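Ticket 1672: Story slides publish out of order
Product: Unlow story editor
Account: Cunano
Priority: Normal
Status: Resolved
Opened: 29 April 2022

Customer report

We publish a weekly series in story format for our client Terker. Each episode is a set of slides, one picture per slide, with a line or two of text on top. Since the last editor update the slides come out in the wrong order when an episode is scheduled. In the editor the order is correct. In the preview it is correct. Once the episode goes live, slides 3 and 6 have traded places and the story makes no sense.

Publishing by hand works fine. We have 42 episodes in the queue and can't sit and publish each one by hand.

Support, first reply

Thanks for the details. Please tell us:

- which browser you use to build the episodes
- if the episodes were made from a template or from a blank story
- if any slide was replaced after the episode was scheduled

Please also make a short test episode with no text, schedule it, and tell us the order it goes out in.

Customer

Same result in two browsers. All episodes come from the Price template, which we set up last year and copy each time. Yes, slides do get replaced after scheduling. The client often sends a better picture at the last minute and we swap it in.

Test episode made from a blank story, scheduled ten minutes ahead. It went out in the right order. 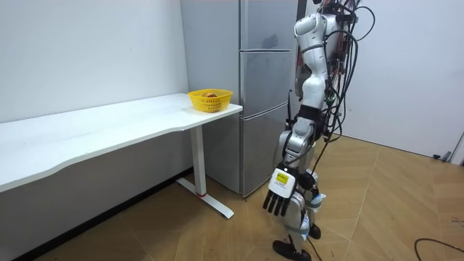
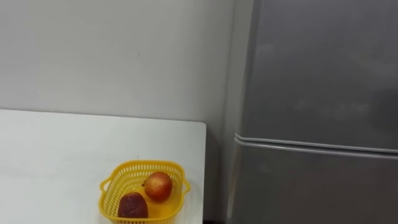 Yellow basket on white table

Support

Received, thank you. A blank story with no swaps goes out correctly, so the scheduler is reading the order as it should in that case. Next, please try these two:

Test A: copy the Price template, schedule it, change nothing.
Test B: copy the Price template, schedule it, then replace the picture on slide 3.

Leave both at least fifteen minutes before they go out. Shorter times skip the queue and won't show the fault.

Customer

Test A: correct order.
Test B: wrong order. Slide 3 went out in sixth place.

I repeated B with a blank story of six slides and got the wrong order there too, so it isn't the template. I guess our first test missed it as we didn't swap anything.

Support

We get the same result on our side. When a picture is replaced in a scheduled episode, the new slide is saved with a new position number. The editor and the preview still use the old number. The scheduler uses the new one. Passed to the development team.

Workaround until the fix is out:

1. Open the scheduled episode and choose Unschedule.
2. Replace the picture.
3. Drag any slide one place over and back again. This makes the editor save the full order.
4. Schedule the episode again.

Episodes with no replaced pictures can stay in the queue as they are.

Customer

Workaround works. It adds a couple of minutes per episode. Is there a way to see which ones in the queue are affected? We didn't keep a list of the swaps.

Support

Yes. Open the queue, turn on the Last Edited column and compare it with Scheduled On. If the edit is later, check that episode. A text change also updates Last Edited, so the list will include a few that are fine.

Support, update

The fix is live in the editor. Replaced slides now keep their position number. Episodes that were already in the queue are not repaired by the update and still need the steps above, once each.

Customer

Ran Test B again and the order is right. We have gone through the old queue. OK to close.

Ticket closed by support.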